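Why the gripper let us down (and what we're doing about it)

You may have heard a bit of swearing from the back room in March – that was me! I'd been so pleased with how the hand-held gripper was coming along, and then the left finger started creeping shut on its own between picks. It wasn't a hard squeeze, but Sena Amissah had her thumb in there when it happened and she was not impressed. No harm done, thank goodness, and she was back at it after a cup of tea.

Dela Fiadzo took the thing to bits and found a worn return spring, plus a blue pad that had come unstuck at one corner and was dragging. We'd done around 300 picks on that pair of pads, which is far more than I'd have let them do if I'd been keeping the log properly (sorry, Dela). Snacks are what we practise on, as crinkly wrappers and soft buns show up a bad grip faster than anything else I know. 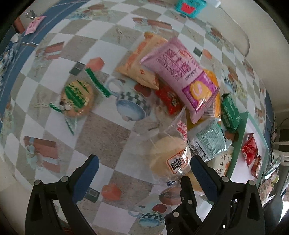 What changes from now on

Both springs get swapped together, and the pads come off for a look after every 162 picks. Fingers – yours, I mean – stay out of the jaws unless the power lead is unplugged. Mariama Arthur has the new log sheets, so please fill one in each time, even if you only do two picks. And if a jaw moves when you haven't asked it to, stop there and come and find me or Dela.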